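4.2 Comparing pad materials on soft garments

Of all the object classes in our trials, clothing was the one we most looked forward to. A T-shirt has no fixed shape, and a pad that does well on boxes can slide right over a thin hem! We compared two pad sets, Jatance and Fomham, on the same pair of hand-held grippers, and recorded 247 folding demonstrations in homes, with all the usual furniture and clutter left in view. Inês Tavares designed the protocol and trained the operators.

Each demonstration begins with the jaws open and the garment spread on the table. Operators were free to choose which edge to take first, and we were delighted by how varied their choices were. 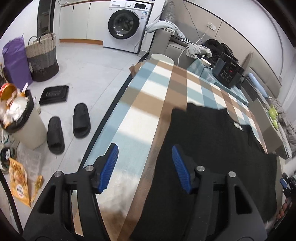
Figure 3. View from one gripper, jaws open, with a black garment spread on a checked tablecloth.

Dark fabric is a hard case for the wrist view. Creases and seams have little contrast, so the controller must lean on the outline of the cloth and on the pattern of the table around it. For this reason we kept patterned tablecloths in the set, and labeled 3,789 grasp attempts by hand using the Iltirham tool.

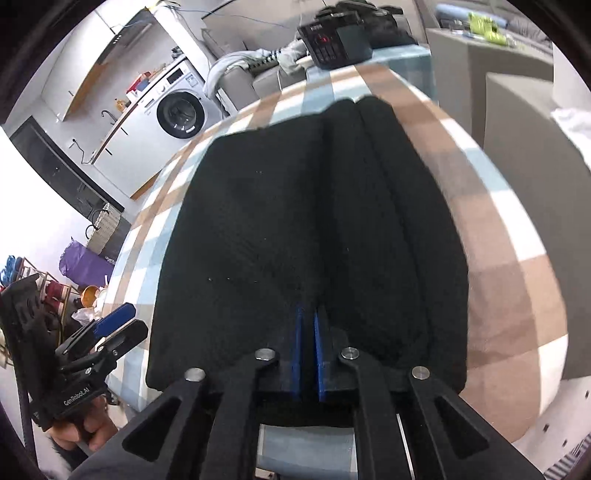 Vol. 11, No. 2

The second gripper often enters the view from the side, as it does over the left edge of the table in the second picture. We find this really useful: the policy gets a direct look at its partner hand without any outside camera. Following El Sherbiny, we score a grasp as clean when only the intended layer is lifted. Results for both pad sets are given in the next section.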